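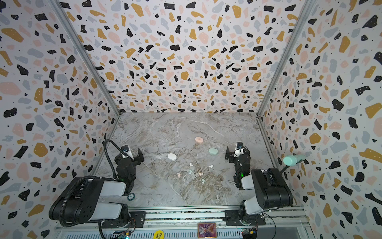

Tredton asked that the floor check come before the wall check this time, as loose pieces get stepped on or swept into corners.

**Enclosure check, Saturday**

- [x] Floor, marble pattern: pieces lying out. Pick up the small ones first, then the three oval discs.
- [x] Discs: keep pink, mint and white together in one tray. Comment: they resemble soap bars; label the tray.
- [ ] Corner posts, aluminum: check fasteners top and bottom. Comment: not done, 3 mm key missing.
- [x] Terrazzo-patterned walls: wipe with a damp cloth, no solvent.
- [ ] Floor edge at back wall: run a 2 mm gauge along the joint. Open.

Recheck open items within 24 hours. Return the sheet to the Rorneo binder.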